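Unit 6 handout: Contact faults at shelf edges
Robot Safety and Fault Analysis, instructor Manikandan Sundaram
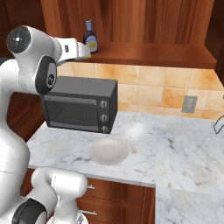 The fault covered in this unit was logged in June on the Irnis kitchen simulation. The task was to take a bottle from a wall shelf and set it down on the counter. In a batch of 200 runs, 18 ended in a protective stop during the reach. The arm model, controller and stop logic were the same ones used on the physical cell, so the batch was treated as a safety matter and the hardware trial was put on hold.

1. What the log shows

In all 18 runs the gripper met the front lip of the shelf before the fingers closed. The position controller kept driving toward the target. Joint torque climbed until it passed the 40 Nm limit at the elbow and the stop triggered. The planner reported a valid, collision-free path each time.

2. Cause

The planner and the physics engine used different shapes for the same shelf. The physics engine used the full mesh, including the rounded lip. The planner used a plain box fitted to the shelf board, and the box ended short of the lip. A path could clear the box and still touch the mesh.

A second fault made the first one worse. Contact checking between the gripper and "fixed furniture" had been switched off in the Drulisska task file to speed up planning. The setting was inherited from an older task with no shelf in it. Changes to the task file were not reviewed against the hazard list.

3. Why the stop is not a fix

The torque limit worked as designed. It acts after contact, and by then force has already been applied to the shelf and possibly to whatever is on it. On hardware, a glass bottle near the lip could be pushed or tipped before the limit is reached. A protective stop also leaves the arm loaded against the shelf. Releasing the brakes in that state can let the arm move suddenly, and recovery must be done at reduced speed with the area clear.

4. Corrective actions

- Planner shapes are now generated from the same mesh as the physics shapes, with a 2 cm margin.
- Contact checking cannot be switched off by a task file.
- Guarded motion is used for the last part of the reach. First contact ends the move and the arm backs out along its approach path.
- Any run with unplanned contact counts as a failure, even if the bottle is placed correctly.

5. For the tutorial

Read the Kulkarni log extract and mark the first sample at which contact can be inferred from torque alone. Compare it with the stop time. Bring a one-page fault tree with the protective stop as the top event. Treat the disabled check and the short box as separate branches, and state whether either could cause the stop without the other.

Related items
Unit 5: Protective stops and emergency stops
Unit 7: Recovery from a loaded stop
Lab sheet: Guarded motion on the Trukeo controller
Reading list: Collision geometry and margins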